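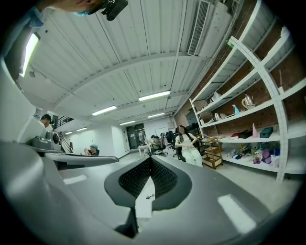 The Van den Broek Hall, Drellberg
Gallery: The Storeroom and Its Shelves
Published by the Gruka Foundation – 06/01/2026

The Van den Broek Hall is maintained by the Gruka Foundation for the use of member groups and residents of Drellberg. This gallery page is devoted to the room used for household items and tea things, which was put in order as part of the Prultusar program of building improvements. The captions and notes are intended for groups that plan to use the room and wish to know how it is arranged.

The room
Red brick wall with white metal shelving in front of it. The brick was left unpainted at the request of member groups, and no hooks, nails or adhesive strips may be applied to it.

Overhead
White corrugated metal panels on white beams, lit by fluorescent tubes running toward the back of the room. Lights are switched at the main door, and the last group to leave is responsible for turning them off.

Air conditioning
The white unit is mounted high on the wall, with its slatted grille directed down toward the room. The setting is fixed by the Foundation office. Requests for a different temperature should be made when the booking is confirmed.

On the shelves
Silver electric kettle with a black handle, and a blue spray bottle with a white trigger top. A small silver pot is kept on the shelf below.

Notes on the use of the shelves

The tall unit was chosen because open shelves are easy to wipe down and allow groups to find what they need without opening boxes. Items in general use belong on the shelves at a comfortable height. Heavy items belong at the bottom, and nothing is to be placed on the floor in front of the unit.

The kettle is available to every group with a confirmed booking. It should be filled at the sink in the hallway, emptied after use and returned to its shelf with the lid closed. It may not be carried to other rooms while hot. Groups that bring a kettle of their own must have it checked at the office before it is plugged in.

Spray bottles are for cleaning tables and shelves only. Refills are kept at the office – please do not refill a bottle with a product brought from home, and do not transfer cleaning products into cups, pots or other kitchen containers.

Pots are to be washed, dried and put back the same day. Anything left in the sink overnight will be washed by the next group on the schedule, and repeated cases will be raised with the group concerned.

Each group may keep 2 boxes in the building between bookings. Boxes must be closed, marked with the name of the group and no wider than the shelf on which they stand. Food may not be stored in boxes at any time, with the exception of sealed tea, coffee and sugar.

Tidying schedule

The shelves are cleared and wiped once in every 4 weeks. Groups are asked to remove personal belongings before that time. Unmarked items are held at the office for 27 days, after which they are offered to other member groups or discarded. The full schedule is posted inside the main door and is revised each July.

Cables and extension cords in use during a booking should be kept clear of the walking route to the door. When the booking ends, cords belonging to the building are to be coiled and returned to the office with the room key.

Booking the room

The room may be booked by member groups for periods of up to 3 hours. Applications are accepted at the Foundation office in Drellberg, in person or in writing, and should state the purpose of the booking, the expected attendance and any equipment that will be brought in. A booking includes the use of the shelving, the kettle and the cleaning supplies. Cups and dishes are not included, and may be requested separately.

Damage to the shelving, the walls or the fittings should be reported on the day it occurs. Report forms are available at the office. Small repairs are carried out under the Prultusar program at no charge to the group, provided that the report is made promptly.

Use of photographs

Photographs on the Foundation's gallery pages may be reproduced by member groups in newsletters and notices, with credit to the Gruka Foundation. Written permission is required for any other use.

Return to the list of galleries
Building rules
Contact the Foundation office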